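Syrups, Shrubs and Infusions
Handout for the evening course at the Clarkton Adult Learning Center, session 8

Last updated: December

Before we start

If you missed the last session, we covered ice, and you can borrow someone's notes, which will say "use more ice." Tonight is sweet and sour: how to make a syrup that behaves, how to turn tired fruit into something you would serve to a guest, and how to leave things in alcohol for the right length of time. The last one is mostly about learning to take them out.

Bring your kitchen scale. I know the cup measures are pretty. Bring the scale.

1. Simple syrup

Equal weights of sugar and water. Warm the water, stir in the sugar until it goes clear, cool it, bottle it, refrigerate it. It does not need to boil. Boiling drives off water, and then your syrup is sweeter than the recipe thinks it is.

Rich syrup is two parts sugar to one part water, again by weight. It pours slowly, keeps longer and adds less water to the drink. If a recipe says "syrup" and nothing else, assume it means the plain kind, taste, and forgive the author.

Shelf life in the fridge: a month for plain syrup, longer for rich. Cloudiness, floating threads or a smell of bread means it goes down the sink. Last year's class held a spirited debate on this point and the threads lost.

2. Flavored syrups

There are two ways to get flavor in, and choosing the wrong one is how people end up with mint syrup that tastes like a boiled lawn.

Hot steeping suits hard, dry things: cinnamon sticks, cloves, cardamom, dried chiles, peppercorns. Add them to the warm syrup, cover the pan, and start tasting at 16 minutes. Cloves need less time than you think. One clove is a flavor and five are a visit to the dentist.

Cold steeping suits soft, fresh things: basil, mint, cucumber, most berries. Add them to cooled syrup and leave them in the fridge overnight. For mint and basil, a quick dip in boiling water followed by ice water keeps the color green.

Strain everything twice, first through a sieve and then through cloth or a coffee filter. The second pass is dull and slow, and you will be tempted to squeeze the filter. Squeezing pushes the sludge through.

3. Shrubs

A shrub is fruit, sugar and vinegar. It was once a way of keeping fruit through the winter and is now a way of charging extra for soda. Our working ratio is one part fruit, one part sugar and one part vinegar, all by weight.

a. Chop the fruit, stir in the sugar, cover, and refrigerate for a day or two. It will look like nothing is happening, and then it will be swimming in its own juice.

b. Strain, pressing gently. Keep the fruit for yogurt or toast.

c. Stir in the vinegar. Cider vinegar goes with nearly everything. White wine vinegar is better with peaches and pears. Balsamic is for strawberries, in small amounts, by people who have tasted it first.

d. Bottle it and wait a week. On day one it tastes like salad dressing. By day seven the edges have come off and you can put it in a glass with soda water, or with gin if the day calls for it.

The Zaltthorpe pear recipe on your second sheet uses half the usual sugar. This is deliberate. Please stop correcting it.

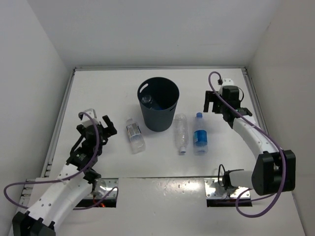
4. Infusing spirits

Use a decent, plain bottle. Bad vodka with raspberries in it is bad vodka, now pink. On the other side, your good sipping whiskey does not need help from a banana.

Start tasting early and often, with a clean spoon:

Fresh chiles: an hour, then every 15 minutes
Tea leaves: one hour, two at the outside
Citrus peel, no white pith: two days
Berries: three to five days
Vanilla bean, split: a week

Tea is the one that catches people. It goes from fragrant to furniture polish while you are answering the door. Set a timer.

Keep the solids fully covered by the liquid, use a clean glass jar with a tight lid, and write the contents and the start time on a label. Every year somebody is certain they will remember.

5. Putting it together

The Degefa Sour, our practice drink tonight:

2 ounces cardamom-infused gin
3/4 ounce lemon juice
1/2 ounce rich syrup
1/4 ounce pear shrub

Shake hard with ice and strain into a chilled glass. If it is too sharp, add syrup a barspoon at a time. If it is too sweet, add lemon the same way. If it is both, pour it over a tall glass of ice and soda and call it something else.

For next time

Make one syrup and one shrub at home and bring a small labeled bottle of each. Read the Virnell handout on bitters, at least as far as the part about gentian. The kitchen door is locked at 9:30 p.m., so wash your jiggers before the discussion begins.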